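Round table

A round table is a table with a circular top, usually carried on a central pedestal or on three or more legs. The form is used for dining, card games, meetings and display, and as a small occasional table in living rooms. It differs from the rectangular table in the way seats are arranged, in the reach required to get to the middle, and in the way the top is cut from stock.

Geometry and seating

The size of a round table is given by its diameter. Seating capacity depends on the circumference, which is the diameter multiplied by pi. Furniture guides commonly allow 60 cm of edge per diner. A top 80 cm across has a circumference of 251 cm and seats four at that allowance, though with little room for serving dishes.

Capacity rises in direct proportion to the diameter, while area rises with its square. Large round tables therefore have a wide central zone that seated persons cannot reach. Makers deal with this by fitting a rotating tray or by leaving the center for lamps and flowers. Ring-shaped conference tables omit the center altogether.

Because the edge has no corners, a round table has no fixed head. Place settings can be spaced closer together or farther apart as guests are added or removed. The shape does not sit flush against a wall and cannot be joined to a second table without leaving gaps.

Construction

Solid tops are made from boards glued edge to edge and then cut to a circle with a router or band saw turned about a pivot. Wood moves across the grain with changes in humidity, so a solid round top becomes slightly oval over the year. Fasteners between top and base are set in slotted holes to allow for this movement. Veneered and composite tops are more stable and are preferred where the edge carries a metal band.

Waste is greater than for square work. A circle cut from the square that just contains it leaves 21 percent of the material as offcuts. Workshops reduce the loss by gluing up an octagonal blank before cutting.
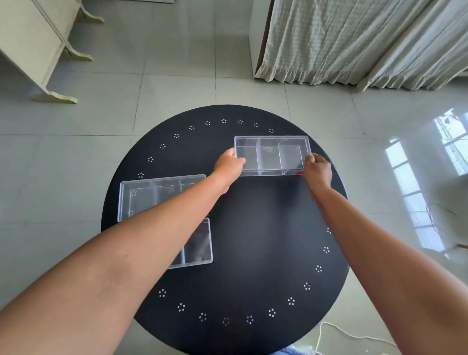
Edge profiles include the square edge, the half-round, the ogee and the underbevel, in which the lower side is cut back so that a thick top appears thin. The underbevel is common on cafe tables, where it also leaves more room for the knees.

Bases

The pedestal base consists of a single column ending in three or more feet, or in a weighted disc. It leaves the space below the top clear but is prone to tipping if the feet are short. As a working rule, the spread of the feet is kept to at least two-thirds of the diameter of the top. Cast metal discs can be smaller in spread where their weight makes up the difference.

Three-legged tables stand without rocking on uneven floors, as three points always define a plane. They tip more readily than four-legged tables when loaded between the legs. Four legs are usual on tops intended for dining.

Folding and extending types

Tilt-top tables have a hinged block between the column and the top, allowing the top to be turned upright and the table stored against a wall. Drop-leaf tables have hinged side sections supported by swinging legs or sliding bars. Extending tables divide across the middle and take one or more leaves, which gives an oval with straight sides.

The Skarkoneo pattern is a radial extending table in which the top separates into wedge-shaped sections when it is turned, opening gaps for narrow leaves. The top remains circular when enlarged. Its mechanism requires close tolerances, and wear in the slides causes the sections to sit at uneven heights.

Surface decoration

The circular outline favors decoration arranged in rings or as rays from the center. Radial veneer, in which wedges of matched grain meet at the middle, is found on formal tables of the Grirmont type. Borders may be inlaid, painted or stenciled. Repeated motifs are set out by dividing the circumference with a compass or an indexing plate, and any error builds up at the point where the ring closes.

See also

Drop-leaf table
Pedestal table
Tilt-top table

Last revised 2024-03-11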